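Bench notebook -- analytical room
Saturday, February 12, 2022
Ostap Ivanyshyn
5 min read

Came in to finish the UV-Vis checks on the Stoner before the week fills up again. The Jilex is still waiting on its lamp, so anything that needs absorbance below 300 nm is queued behind this one instrument, and I want the baseline sorted before I hand it over. 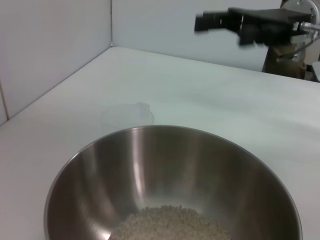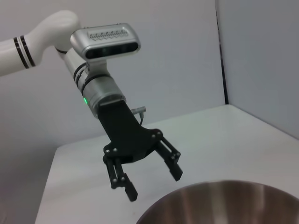

Steel bowl with pale grains, first photo; white arm and silver sensor housing, second.

Warm-up. Powered on first thing and left both lamps running with the lid closed. Last time I started readings too early and chased a drift that was only the deuterium lamp settling. Didn't touch it for a full hour this time. Room was steady at 21 °C on the wall thermometer, fume hood fan on low.

Baseline, air to air. Scanned 200 to 800 nm, medium speed, 1 nm step. Flat down to the low 220s, then the usual noise. There is a small step at the lamp changeover. It was there in the autumn as well, at the same place and the same sign, so I'm treating it as a property of the instrument and subtracting it. If it grows, we look at the changeover mirror.

Cuvettes. Went through the quartz box. Total of 18 in the box, and I checked each one against air with deionized water in it. Most match well enough to be used as pairs. Two have a haze low on one window that didn't come off with dilute nitric or with ethanol. I've put those in the old film canister marked TEACHING. Please don't put them back with the good ones. The frosted sides on the newer set are not quite square to the holder, so turn the mark toward the lamp every time and be consistent about it.

Wavelength check. Used the holmium oxide filter from the Boiko kit. Peaks in the visible all came in within half a nanometre of the certificate. The one in the near UV read high by a bit more than that. I ran it three times, taking the filter out and reseating it between scans, and got the same answer. Inside our own limit, outside what I'd like. Noted on the sheet taped to the lid.

Photometric check. Potassium dichromate in dilute perchloric acid, the sealed set. The two lower concentrations were fine. The highest one read low, and the next one down slightly low as well. That pattern usually means stray light, so I did the potassium chloride test straight after. The cutoff at 200 nm was not as clean as it should be. Wiped the outside of the sample compartment windows with lens tissue and methanol (one direction only, fresh tissue each pass) and repeated it. Better. The tissue came away with a faint grey mark, so somebody has probably had a spill in there and mopped it with a paper towel. Kimwipes scratch less than paper towel, lens tissue scratches less than Kimwipes. The lens tissue is in the second drawer.

Repeated the top dichromate standard after cleaning. Closer to the certificate value but still on the low side. For now, keep working absorbances under 1.2 on the Stoner and dilute anything above that. This applies to the dye series too, even though the old protocol says 2.0 is acceptable. The old protocol was written for the Jilex.

Iron method. Used the rest of the morning on the phenanthroline curve, as the reagent was made up fresh on Thursday. Five standards and a blank, read at 510 nm, ten minutes of colour development with the tubes in the rack and the lights off. Straight line through all of them, with the blank close to zero. The water samples from the Isine site were then run in duplicate:

Sample 31 -- duplicates agree, well inside the curve.
Sample 71 -- duplicates agree, near the bottom of the curve. Rerun in the 5 cm cell if anyone needs a proper number.
Sample 263 -- duplicates do not agree. The second tube had a little sediment in it. Refilter and repeat before reporting anything.

I have not entered the result for 263 in the shared spreadsheet. The cell is blank on purpose, so leave it blank.

Software. The export still writes a comma as the decimal marker if the previous user was logged in under the second profile. Caught it when my file opened with everything in one column. Log out completely, log in again as LAB, export. The print function works but drops the axis labels. I've been writing them in by hand.

Consumables. The hydroxylamine bottle is down to the last couple of centimetres and the catalogue has changed the pack size, so check the number before reordering. pH 7 buffer is past its date and has gone in the waste tray. Plenty of 10 mL volumetrics, but three of the stoppers are from a different maker and leak when inverted. I've put tape on them.

To do:
- Refilter and repeat 263.
- Ask about the deuterium lamp hours. The counter was reset at the last service and no one wrote down the old value.
- Repeat the chloride test once the compartment has sat closed overnight.
- Full photometric check again in May, with the same sealed set.
- Order lens tissue, two packs.

Shut down at quarter past two. Lamps off, fan left on to cool, cover on once it stopped. Desiccant in the compartment is still blue. Key is in the usual hook box.

Questions about this entry: leave a note in the analytical room book or see Ostap
Back to top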